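Home | About | Recipes | Archive | Contact

13 Apr 2022
by Gertraud Widmer

So I've given up soda! It's been 33 days, and the headaches quit after the first 5 (my sister swore they'd last a month). Mostly I drink cold tea now, with a squeeze of lemon when I remember to buy one.
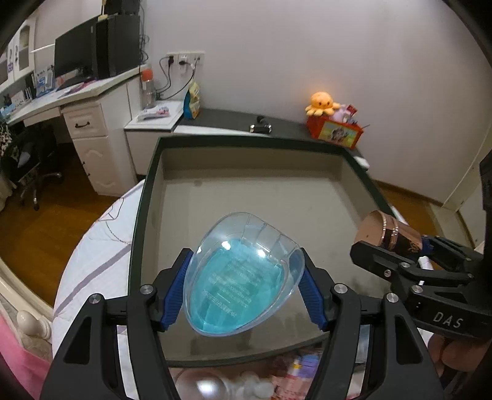
Weekends are still hard, I'll admit. Movie night without something fizzy feels wrong, so I've been putting a splash of grape juice in seltzer and calling it a treat. Got a better mix? Leave me a comment!

Print this post | E-mail this post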